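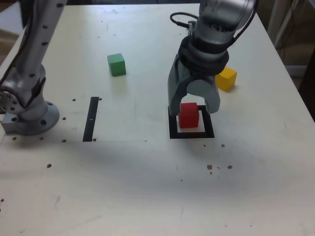

Can two arms really share one table without getting in each other's way?

They can, provided each one is told where the other is at every moment, and the Pokar bench kit takes care of that for you as long as both bases are bolted down before you switch anything on.

Naa Boateng read that part of the booklet twice, standing up, with her coat still on and the carton from Vindley open on the floor beside her. She had been reviewing things for the Matheson newsletter for long enough to be suspicious of any booklet that began with questions. In her experience the people who wrote them chose only the questions they liked. A vacuum cleaner had once asked her, on page one, whether she was ready to fall in love with her carpets, and she had sent it back with a note.

But this was a loan, and a generous one, and it was due back in 34 days, so she took off her coat and made tea and sat down to read the thing properly.

The Matheson shop was a long, low room behind the library where people came to mend lamps and build birdhouses and, lately, to learn a little programming if the heating was on. It had a lathe with a temper and a kiln that belonged to the high school. It had never had robots. When the letter came in January saying that Pokar would lend a pair of arms to any small workshop willing to write honestly about them, Naa had answered the same evening, before she could think about where on earth they would go.

They went by the window. It took her most of a day and a good many screws, and there was a stretch after lunch when she was lying on her back under the table with a wrench in one hand and the booklet open on her chest, talking to it. The booklet, to be fair, talked back.

What if I tighten a bolt too much?

Stop when the washer will no longer turn under your thumb, and go and have something to eat before you do the next one.

She laughed out loud at that, and then she did go and have something to eat, a cheese sandwich and the last of the pickles, and when she came back the next bolt went in sweetly.

It was getting dark by the time both arms were powered and the little program was loaded. The first exercise was called Starno, for reasons the booklet did not go into. It was a modest sort of exercise. You set a block down, you told the arm where you wanted it, and the arm went and got it and put it there. You could do this with one arm and then with the other, and when you were feeling brave you could do it with both. Her nephew's three-year-old could have managed the whole business in the time it took to sneeze, and Naa, who had raised two boys and taught woodworking to a great many more, could not have said why her hands were damp.

The arm moved. It moved more slowly than she had imagined, and more quietly, with a sort of murmur like someone looking for a word. It went out over the table and hesitated, and came down, and closed on nothing at all a finger's width from the block. Then it lifted its handful of air and carried it very carefully across to the place she had chosen, and opened, and set it down.

"Oh, sweetheart," said Naa, to the empty shop.

She tried again. She moved the block, and then she moved it back. She read the chapter on calibration, and the chapter after it, which she suspected should have come first, and she wrote that down for the review. She had a notebook for the purpose, a green one, and by eight o'clock she had filled nine pages with remarks like "cable a bit short on the left" and "the stop button is a good size and just where you want it" and "why Starno?"

On page 20 there was a question she had skipped over earlier.

Why does it miss when I can see perfectly well where the block is?

Because it isn't using your eyes. Go around to its side of the table, crouch down, and touch the four corners again in the order shown.

So she went around and crouched, and her knees had a good deal to say about that, and she touched the four corners again. From down there the arm looked taller, and rather dignified, like a heron at the edge of a pond. She noticed that the second corner was not where she had thought it was. She had been measuring from her own chair the whole afternoon.

When she ran it again the fingers came down on either side of the block and closed, and the block went up.

She did not cheer. She had thought she might, but what she did was hold quite still with one hand over her mouth, the way she had once held still when a wren came in at that same window and walked the length of the lathe. The arm swung over, and lowered, and let go. The block was very slightly crooked. She had never been so fond of a crooked thing.

She ran it until her tea was cold and then until the second cup was cold as well. After that she tried both arms together, with her thumb hovering over the stop button, and they took their turns like two polite people at a narrow door, one waiting while the other passed.

It was late when she turned to the back of the booklet, looking for an address. There was one, in small print, and above it one last question, all by itself on the page.

Who wrote this?

One person, over one winter, at a kitchen table in Vindley, with both arms set up where the toaster used to be. Write if you get stuck. Write if you don't.

Naa found a clean sheet of paper. She was a great believer in paper. She wrote the date at the top, February 4, 2024, and then she sat for a while and listened to the radiator tick.

"Dear Pokar," she wrote, "I am the woman in Matheson with your arms by her window. My review will say that the kit is sturdy and the price is steep, and that chapter six ought to come before chapter five. It will say that a beginner of sixty-eight with bad knees got a block across a table in one evening, and that she would tell any workshop our size to ask for the loan first and think about buying after. The left cable wants to be longer. All of that will be in the newsletter, which goes to 107 households, although I believe several of them use it to light the stove.

"What I won't put in the newsletter is that I did not want to turn them off. I said good night to them, in fact, and I would appreciate your keeping that to yourself. I have been reading manuals for years and yours is the first one I have wanted to answer. Did you get your toaster back? And please, for my own peace of mind — who or what is Starno?"

She folded it in three and put it in her coat pocket, where she would be sure to find it in the morning, and went to see to the lights. The reply came nine days later, in a brown envelope with a longer cable coiled up inside it.

"Starno was the cat," it said. "He used to sit where the second corner is."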